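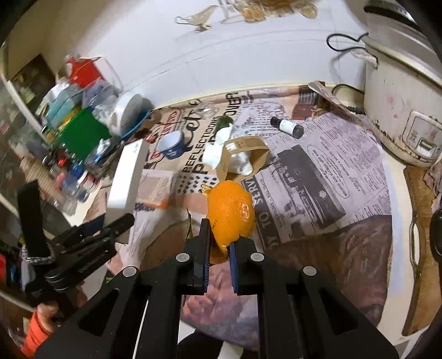 17 June 2023
Packaging bench, gift fruit trial for Culotari
Present: Danjuma Obi, Isla Hollis, me. Juwita Liem in for the last part.

Purpose: settle the inner wrap for the single-fruit pack before the August order. Three candidates on the bench: kraft paper with crumpled white paper fill, white foam mesh sleeve, plain white box with no inner. The newspaper-print cover stays on the bench for all of this work. It takes tape badly, so mark positions with the stick or not at all.

Fruit

Orange citrus, elongated type with a drawn-in tip, from the Plolton delivery. Rind is dimpled, with a high gloss on the shoulder. There are small dark marks low on one side of the fruit used for the handling check. I am recording them as present at start so that they are not scored later as rub damage. Danjuma wanted to swap it out. I kept it, because marked fruit will reach the customer regardless and we need to know whether the sleeve makes the marks look worse.

The tip is the weak point. In a round fruit the load spreads over the cheek wherever you set it down. With this shape, the fruit lies on its side and the tip touches the end wall of whatever it is in. Any wrap that leaves the tip bare has to be judged on that alone.

Kraft paper and white fill

Open-ended wrap, brown paper brought over in a band, white paper crumpled underneath. Looks good and costs little. The fill does not stay where it is put. Pull one end and the rest follows, and then it has to be pressed back in by hand, which Isla timed at 18 seconds. That is too long for the Fomlow line, where the whole pack has 40 seconds.

Isla's suggestion: pre-fold the white paper into a flat pad and drop the fruit on top. Try it with the next lot of sheet. I doubt the pad will hold once the fruit rolls, but it is cheap to test.

Also to check: whether the brown paper sheds. Lionel Tessier reported brown dust in the corners of cartons at Mackay last season. I wiped down the bench cover before we started and will wipe again with a white cloth at close.

Foam mesh sleeve

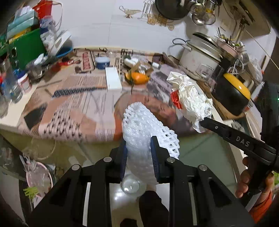

The sleeve has a good grip on the fruit at mid-body, but the ends are the question again. Unstretched, the net gathers to a closed, lumpy top and the diamonds are small. Stretched over the cheek they open up, and at the widest part of the fruit there is more gap than foam. For side contact this is fine. For a tip resting on an end wall it is only fine if the gathered end is over the tip.

So orientation matters: gathered end to the tip, every time. A packer working at speed will not look. Options are to order the sleeve longer so both ends gather, or to print an arrow on the carton. I prefer the longer sleeve. Danjuma prefers the arrow on cost grounds. Not settled.

Compression: the foam flattens when pinched. I have no recovery figure yet. Flynn Pryor has a gauge that will read it - ask him before the next session.

White box, no inner

Rejected for the single fruit. It is a clean box and the proportions suit a long fruit, but with nothing inside it the contents slide the full length. Keep it as the outer for the sleeve version. Juwita tried the sizes on paper and says sleeve plus fruit fits with the lid closed, provided the sleeve end is tucked under and not left standing.

Stock

Boxes in store: 2,543. Sleeves: 2 bags, both opened. White paper: part roll, enough for the pad test.

Note for whoever sets up next: red wrapper turned up in among the white paper again. It needs to be sorted before the paper is used as fill. Metallic or shiny scrap in a food gift pack is a complaint waiting to be written. The blue jar is not part of the trial and should go back on the shelf.

To do

Isla - flat pad test with white paper, same fruit if it is still sound.
Danjuma - price on a longer sleeve, and on carton print with the arrow.
Me - white cloth wipe result, and photograph the marks on the fruit again after storage.
Flynn - gauge, if free.
Juwita - drawing for sleeve plus box, tucked end shown.

Wipe result, end of session: slight brown on the cloth, mostly from where the kraft paper had been. Not enough to say it is the same thing Lionel saw. Cloth bagged and put with the sheet samples.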